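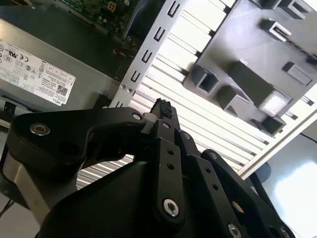

Can the power supply in a small Dell desktop be swapped without changing the main board? In most cases the two are separate parts and the supply comes out on its own, provided the replacement has the same fixing points and the same plugs as the old one.

Spares > Desktop computers > Power supplies > Refurbished units

Refurbished desktop power supply, Sultwood grade A
Stock number 2017-4
Sold singly. Mains lead not included.

These are used units taken from office desktops, opened, cleaned and tested at our Grustthorpe workshop. Each one is run under load before it goes on the shelf. The fan is replaced if it is noisy. Small scratches on the metal casing are normal for this grade and do not affect the price.

Before you order, please read the label on your existing unit and send us the model number and the output figures. Two supplies of the same size can have different plugs, and the computer maker's name by itself is not enough for us to match a part. If the label is hard to reach, take the side off the case and write the numbers down by torch light. A photo of the label by email is also fine.

Fitting

Switch off, unplug the mains lead and wait a few minutes. Lay the case flat with the open side up. On some models the drive cage has to be lifted or taken out first. Note which way each plug faces, then release them by the clip and not by pulling the wires. Keep the old screws, as none are supplied.

Do not open the power supply itself. It can hold a charge after it has been unplugged.

Also kept in stock: drive cages, chassis brackets, case screws (bag of 972 mixed, trade only) and extension leads for the main board plug.

Warranty is four months from delivery. Returns go to the Pululstead counter with the order number written on the outside of the box. Old units can be handed in there for recycling at no charge, whether or not you bought the new one from us.

Matching queries: Indrek Sakalauskas, parts desk, extension 731
Trade accounts: Radomir Delić

Page last checked 19 April 2026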